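Sorting Mixed Storage Bins: Notes on Depth, Order and Labels

15th February
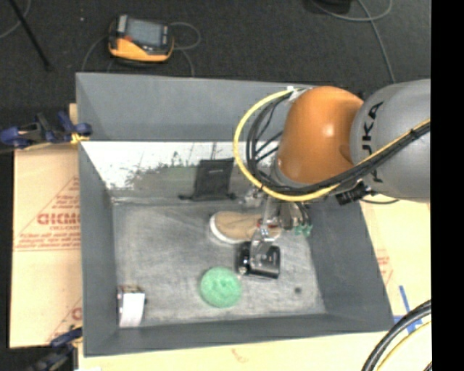

Why the bin gets messy in the first place

We use cookies to remember your preferences. By continuing to read you accept this. Accept / Manage settings

A deep bin with sloping sides is a poor place for small things. The slope moves everything toward the floor, and the floor is smaller than the opening, so a tan shoe with a white sole ends up next to a glossy black object and a round mint-green item with a scrubber-like texture. They have no use in common. What they share is that each was small enough to slide.

I have been working through the storage at Firnon over the winter, and mixed bins take the most time per item. Jihad Boutros keeps the inventory sheet, which stood at 3,503 lines when I started. After the first pass, 1,506 of those were marked as checked. Nearly 2 hours of the first day went into agreeing on what to call things, and that time was well spent. "Footwear, single" and "footwear, pair" are now separate entries. The old sheet had only "shoes," and it was impossible to tell whether a missing half had ever been there.

Working order

I take the largest item out first. A shoe covers a lot of floor for its weight and hides whatever is under the toe. Once it is out, the remaining items can be read from above without stirring. Stirring is the main cause of scratches on glossy plastic.

Rigid items come next, then anything textured. Textured surfaces pick up lint and grit from the bin floor, so they get a shake over the trash before they go to a shelf. Shoes are set sole down on paper.

The bin itself is wiped last, starting at the top of the slope. A damp cloth is enough. Let it dry fully before anything goes back, particularly in the corners, where the walls meet the floor and water sits.

Which container for what

Straight-sided boxes suit shoes. The usable area at the bottom matches the opening, and a pair can lie flat, toe to heel. Sloped bins suit soft goods such as towels or packing cloth, which spread to fill the shape. Escobar sells a divider set that fits the smaller Privulum boxes, but in a sloped bin the panels lean and leave a gap at each end – small parts go straight through it.

Gray is a fair color for a bin. Light and dark items both show against it. The black bins we had at Flendthorpe looked cleaner and hid every dark object at the bottom.

Labels go on the short side, upper third, facing out. I write the category and the shelf number and leave the contents to the sheet. A contents label is wrong as soon as one thing moves.

The second pass starts in March with the shelf by the door. Line 2,178 on the sheet still reads "misc., round," and I intend to have a proper name for it by then.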